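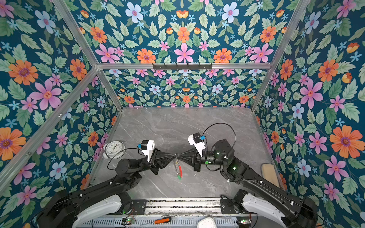
3.2 Cell setup and daily care

The Prustau cell holds two arms on one shared rail, with a tabletop in front of them and an aluminum frame all the way around. We run it for long stretches, and most of what we learned in the first months was about keeping it in shape between runs. We are happy to report that very little of this needs special tools. Nearly every job on the cell comes down to a screwdriver, a hex key and ten quiet minutes.

Both arms are bolted to the same rail, and this turned out to be the best choice we made in the whole build. When the two bases share one straight piece of metal, a bump to the table shifts neither arm against the other. We check the mounting bolts every 300 cycles and mark each head with a paint pen, so a bolt that has turned shows up at a glance. Over the 656 hours covered by this paper we had to tighten the left base twice and the right base once.

The wrist cameras took more care. Each one sits in a housing above its gripper, and its cable has to follow the wrist through its full range without pulling at the plug. In our first layout the cables ran tight along the arm. It looked very tidy, and it cost us a connector in the first week! We now leave 280 mm of free cable at each wrist and let it form an open loop before the first clip. The loop moves a lot when the arm folds back, but it does not catch, and swapping a cable takes one person a few minutes.

Small metal objects are the hardest test of alignment that we know of. A ring or a short chain swings, turns in the fingers and punishes any error in where the two grippers think they are. We use such objects for the closing check after every repair: the two arms must meet above the middle of the table, hold the object together and part again (Figure 4).

Figure 4. Both grippers meeting above the table, with a small red object held between their tips and a metal keyring hanging below. 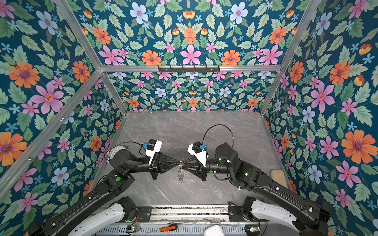
One reviewer asked whether a check of this kind tells us more than the fixed calibration plate supplied by Mistora, and suggested that we report both. It was a fair request, and we have followed it. The plate finds errors in the arm joints sooner. The meeting check finds the faults that build up past the last joint -- a worn finger pad, a jaw plate with a loose screw, a camera housing that has crept a little on its mount. We would not want to give up either one.

Finger care is simple. We wipe the pads before each session and look over the jaw screws under a bench lamp. The Grillov pads were good for 2000 grasps in our hands before the grip on thin metal began to fade. The Cabello pads wore faster but held small rings better while they lasted, so we keep a box of each beside the cell.
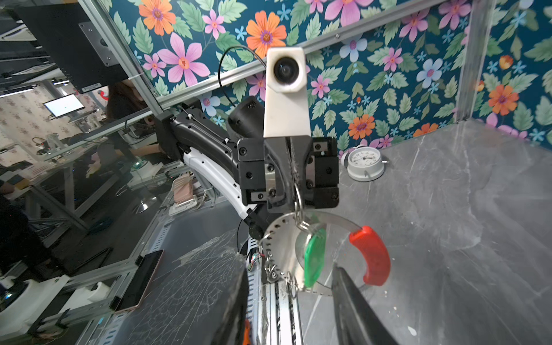
After a pad change, both wrist cameras are calibrated again, even if only one side was touched. The full routine (pads, screws, cameras, meeting check) was last revised on 25/04/2021, and the cell has run on it ever since. The one open item is dust in the slots of the frame. A soft brush reaches most of it, and we plan to try snap-in covers in June, starting with the bars closest to the grippers.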